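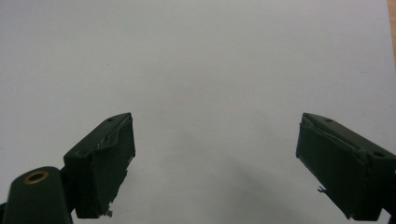
White work surface, matte finish

Holmgren Bench Cover, Matte White
Product code 1751

A flat, heavy cover sheet for desks, craft tables and sewing benches. It protects the table from glue, ink and pencil marks, and the pale colour makes it easier to find pins and match thread.

The sheet is sold rolled. Lay it out with the curl facing down and put a few books on the corners overnight. It can be cut with a sharp knife and a metal ruler. Score it twice and then snap it along the line. Scissors will leave a ragged edge.

Sizes and prices
Small, 68 cm wide, sold by the metre: $26
Full roll, 68 cm wide: $386
Cut lengths can't be returned. Full rolls can be returned unopened within 26 days.

Cleaning
Wipe with a damp cloth and a little dish soap. Marker ink should be wiped off the same day. Don't use bleach or scouring pads, as both leave shiny patches in the finish. Don't iron on it, and keep hot glue guns on a stand.

Fitting
Most people leave the cover loose. If yours creeps on a varnished table, use the Girkport corner tabs (sold separately, pack of four). Double-sided tape also holds but can lift varnish when it is pulled off.

Delivery
Orders leave our Woltport warehouse on weekdays. Full rolls go by road freight in a cardboard tube and need someone home to sign for them. Cut lengths go by ordinary parcel post. Pick-up from the Sondutgate counter is free, but please wait for the email before you come in.

Stock note, 2020-12-11
The grey version is sold out in both widths and is due back in February. White is in stock in 68 cm only. We can hold a roll in grey without a deposit if you email us your name and phone number.

Questions about cutting to size or orders for schools go to Agnes Nygård at the Sondutgate counter. Please have your table measurements ready, in centimetres.

See also: corner tabs, metal rulers, replacement knife blades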